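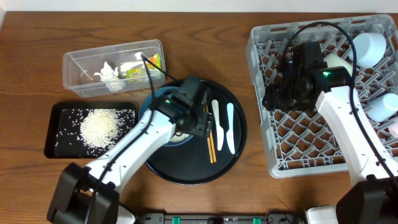

Huile dure sur plan de travail en bois : arnaque ou pas ?

tilleul82
Bonjour à tous. Le vendeur de Driltard m'assure que leur huile dure tient 2 ans en cuisine sans entretien. J'ai un plan massif à traiter et le bidon est à 138 euros. Je veux bien payer, mais « sans entretien » à côté d'un évier, j'ai du mal à y croire. Quelqu'un a du recul ?

rabot_et_cie
Deux ans sur une étagère, oui. Autour d'un évier, chez moi, les auréoles sont arrivées au mois d'août, pour une pose au printemps. Et j'avais respecté la fiche à la lettre : ponçage au 120, couches fines, séchage.

mirabelle_k
Pas d'accord. J'ai la même depuis trois ans et je n'ai rien refait. Il faut essuyer, c'est tout. Les gens laissent une éponge mouillée toute la nuit et accusent le produit.

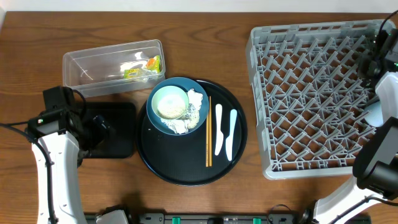
rabot_et_cie
Essuyer tous les jours, j'appelle ça de l'entretien. Et trois ans sans rien refaire, tu cuisines souvent ? Moi j'ai versé de l'eau sur une chute traitée : au bout d'une heure, marque sombre. La notice parle de « résistance aux projections », ce qui ne veut pas dire grand-chose.

mirabelle_k
Je cuisine midi et soir, merci. Mon plan est en chêne, le tien ?

rabot_et_cie
Hêtre. Bon, ça peut jouer, je l'admets. Mais le vendeur ne pose jamais la question.

Odville
Regardez aussi la Chaturvedi, vendue moins cher. La composition m'a l'air très proche, huile de lin et cires. Je soupçonne qu'on paie surtout l'étiquette.

tilleul82
Proche sur l'étiquette ou proche à l'usage ? Sur le site de Jestley il y a 200 avis à cinq étoiles, presque tous postés la semaine de la livraison. Ça ne m'apprend rien sur la tenue.

Odville
À l'usage, je n'ai testé que sur une table basse, donc prends-le comme ça vaut.

tilleul82
OK. J'achète un petit pot de chaque et je fais deux chutes, avec vinaigre, café et eau toute une nuit - mon plan est en hêtre aussi. Je posterai les résultats, même s'ils donnent raison au vendeur.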